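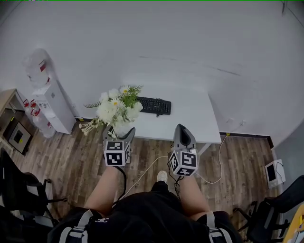
**Figure 3.** Hand-held grippers with marker cubes, facing a desk with a keyboard and a vase of white flowers.

### 4.2 Changes in task content for office service staff

The Bastmont site employs 24 people in office services. Before the trial their work consisted of resetting desks, moving small items between rooms and restocking shared areas. From May onwards, part of each shift was given over to demonstrating these tasks with hand-held grippers of the type shown in Figure 3. The recordings were passed to Kosix, which trained the control policy for the mobile unit at Gultwood.

We logged 635 demonstrations across both sites. Staff carried out 52 per cent of them while seated, mostly desk-level tasks such as shifting a keyboard or a vase. Seated work was rated as less tiring for the back and more tiring for the wrists. Lambrechts (Veerle Lambrechts, second coder) classed wrist complaints separately from general fatigue, and we follow her scheme in Table 5.

Two changes in job content were reported. First, staff had to perform familiar actions more slowly and in a fixed order, which several described as a loss of discretion. Second, they were asked to judge whether a recording was usable, a decision that had no equivalent in their earlier duties and was not reflected in the pay grade. At Gultwood the supervisor kept this decision, and the second change was not observed there.

Cleaning rounds were shortened at both sites to make room for recording. The contractor, Brouwer, did not supply replacement hours in the first phase. Of the interview passages coded under workload, 49 refer to this arrangement. Shift length itself was unchanged, so the effect does not appear in the rota data and was found only in the interviews.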